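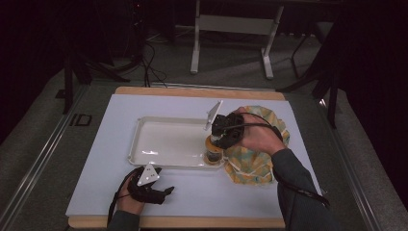

Figure 1. Jar-and-tray task, right gripper on the jar, left gripper waiting its turn.

Two-Handed Kitchen Chores, Slowly
Project report, team Lerkurik
Rami Khasawneh and Buppha Mahawong
9/6/19

1. What we set out to do

Our proposal promised a system that would learn to clear a breakfast table. Our advisor crossed out "breakfast table" and wrote "one jar" in the margin. The project you are reading about is the one-jar version.

The task: pick up a small jar, wipe under it with a cloth, put the jar in the tray. A person does it with two hand-held grippers, the system records the motion, and a model is supposed to learn from the recordings. Most of our summer went into the word "supposed."

2. Setup

We work on a white board set on a light wooden base, with aluminum rail on both sides. Each gripper has a marker plate on top for tracking and a cable running back along the arm. We wanted wireless. We priced wireless. We have cables.

The tray is white, and so is the board. Buppha pointed out in week one that a white tray on a white board might be hard for the model to find. Rami said it would be fine. See section 4.

3. Recording

We kept 80 demonstrations out of a much larger pile. A run was thrown out if a marker dropped out of view for more than 2 seconds, if the jar tipped over, or if the person recording said something out loud that made the other one laugh. The last rule was added late.

Using the grippers takes practice. Your fingers know perfectly well how to pick up a jar and resent being asked to do it through a tool. Rami's first clean run took him 11 tries. Buppha has asked that her number be left out of the report, as it was lower and she does not want to brag.

4. Results

The model reaches for the jar reliably. It closes on the jar often. It then sets the jar down next to the tray with great confidence. Adding a strip of dark tape to the rim helped, and Rami has agreed to put this in writing.

The cloth is unsolved. It never lands in the same shape, and the model treats every new fold as a personal surprise.

5. Next

More demonstrations with the cloth, a tray in some other color, and shorter cables. We would like to have a second object working by December. We have not told our advisor which one.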